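We use cookies to keep you signed in and to count visits. Accept / Manage

Workshop notebook – glue trials
9/3/25

Started the second round of the cold-weather glue comparison. I am still not convinced there is anything to compare. Jondon's sales sheet says their hide glue in a bottle "performs like the hot pot" and I have read that sentence enough times now to notice it never says at what. Performs like it in smell, maybe.

Setup, so I can't argue with myself later. Maple offcuts from the Panyasiri job, all planed the same afternoon. Three glues: the Jondon bottle, our own hot hide glue, and the Warano white that we use for everything and complain about. Clamped overnight, then left on the shelf until Rizwan has time to break them. Rizwan wants lap joints. Celeste wants edge joints, as that is what a tabletop is. I went with laps, which are quicker to cut, and I expect to hear about it.

Problem one: the brush. Kumudini pointed out that the hot glue gets brushed on both faces and the bottle glue gets squeezed on one, following the label. So we would be testing the brush as much as the glue. Everything gets both faces from here on, label or no label. The first batch goes in the stove box.

Problem two: clamping pressure. We have no gauge. "Snug" is what it says in my April notes, in my handwriting, and I have no idea what I meant by it. Vasanthi suggests a fixed weight on top in place of clamps. Fine for laps. Useless for edges, which may settle the other argument by accident.
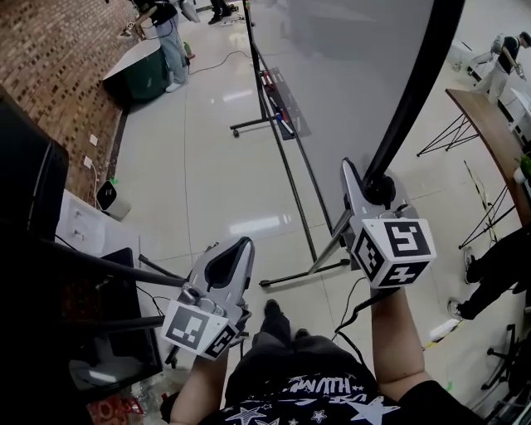
The April numbers need a warning label. I went back through them tonight and the hot glue wins on average, which everybody here remembers. What everybody forgets is that one joint went up to 586 lb before the wood let go, and it drags the whole column up with it. Take it out and the two hide glues sit on top of each other. Nilmini says you can't take out a result because you don't like it. True. You also can't hang a shop policy on one stick of maple. She agreed to both halves of that and we got nowhere.

Also from April: five of the bottle glue joints are marked "failed early" with no number at all. Failed at what? Under the scale? Coming out of the clamp? If they fell apart in somebody's hand that is the most useful thing on the page and it is missing. New rule, every joint gets a number, even if the number is zero.

Passtead sent their test report when I asked. Very nice paper. They claim 500 hours at high humidity with no loss of strength, and there is no plain untreated control anywhere in it. I wrote back asking for one and got a second copy of the same report. I'm leaving them out until there's a reason to put them in.

Things I think I know, in order of how much I'd bet:

1. The white glue is stronger than it needs to be for anything we build. The wood breaks first most of the time, and when it does we have learned about wood.

2. Open time matters more to us than strength. Celeste lost a drawer side last winter because the hot glue gelled before she got the second clamp on. No strength test will show that. I'd like to time it properly, with the shop heater off.

3. Old bottle glue is bad. How old, I can't say. The date on the Jondon cap is smeared and the store couldn't tell me either. Cheap check: put a drop on scrap, let it dry, see if it snaps or bends. I don't trust this test but everyone repeats it.

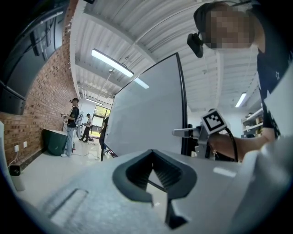 To do before the next batch

- Cut more laps. 100 would be the honest number for three glues. We'll get half that if Kumudini gives up the table saw.
- Number the sticks on the END, both ends. Pencil on the face gets glued over.
- Mix up the order. Last time all the hot glue joints came from the same board.
- Somebody other than me reads the scale. I know which glue I'm rooting for.
- Thermometer in the glue pot. The dial on the pot says "3" and that is all it says.
- Ask Vasanthi what her weight weighs.

Rizwan asked what we'd do differently if the bottle wins. I said buy more of it. He said we were going to do that anyway, it's on the order sheet. I checked and it is.

2 comments | Share this entry
Get new entries by email – Subscribe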